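Category: Robot software | Manipulation planners | Simulation tools

Brillenell

Brillenell is a motion planner and grasp supervisor for robots with two arms. It is best known for being cautious, a quality its users mention in very different tones of voice.

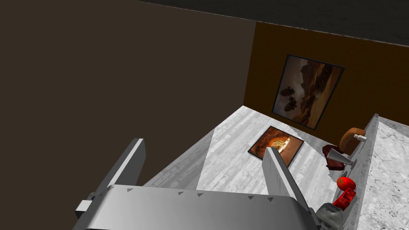
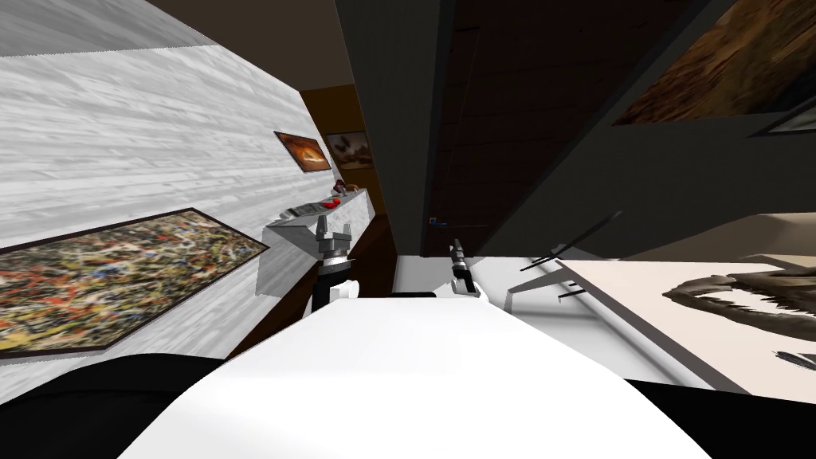
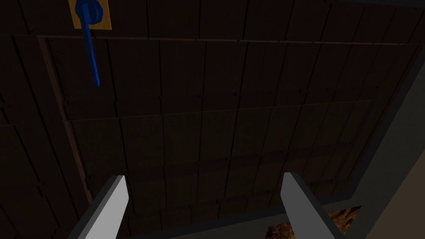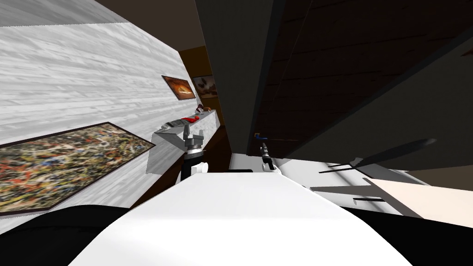

Simulated views from the Multholm test room. The second and fourth show both grippers; the third has the blue handle at upper left.

Article by Pascal Guillot. Last revised in March.

Overview

The program sits between a task script and the joint controllers. It is told what should be moved, and it works out whether either arm can get there without hitting the furniture, the other arm or the robot's own body. If the answer is yes, it sends a path. If the answer is no, it says so at some length. The log format was designed at Zasutton, where storage was evidently cheap.

Test room

Most development is done in Multholm, a simulated room with a long marble-look counter, plank surfaces and more framed art than a robot strictly needs. The pictures are there to trouble the perception stage. A busy splatter painting gives an edge detector plenty to be wrong about, and a frame lying flat on the floor has more than once been reported as a hole. Small items on the counter, among them a loaf and a tomato, serve as grasp targets. Early releases took the tomato for a ball and planned accordingly.

Views from the grippers and from the body are handled separately and then merged. The merge assumes that every camera may be tilted. An older version assumed that none were, and spent its short career believing that the walls were ramps.

Planning

Brillenell keeps 2 plans alive at any time, one per arm, and joins them only when the arms could meet. This is quick in open space and slow near the body, where the upright forearms leave little room between them. Each plan is checked again before the fingers close. A target that has shifted since the last check is dropped, and the arm goes back to its waiting pose with the gripper open.

Handles are a special case. The planner looks for a bar, then for whatever the bar is fixed to, and picks a line of approach from the pair. A strongly coloured handle on dark boards is easy to find and tends to flatter the results. Bramwell, the companion scoring tool, therefore repeats every handle test with the colours removed. Scores fall, and the release notes become shorter.

Bramwell

Bramwell replays stored runs and marks them. The standard set holds 2,946 runs, sorted into 13 groups by type of failure. The largest group is called "other". A run passes if the object ends up where the script wanted it and nothing else has moved, a rule that has ended several promising careers by way of a small bottle.

Criticism

The usual complaint is that Brillenell would sooner do nothing than do something badly. Its default limit of 5 attempts per grasp can be raised, but the setting is kept in a file the manual mentions once, in the section on fonts.

See also: Grasp planning; Collision checking; Multholm (test room)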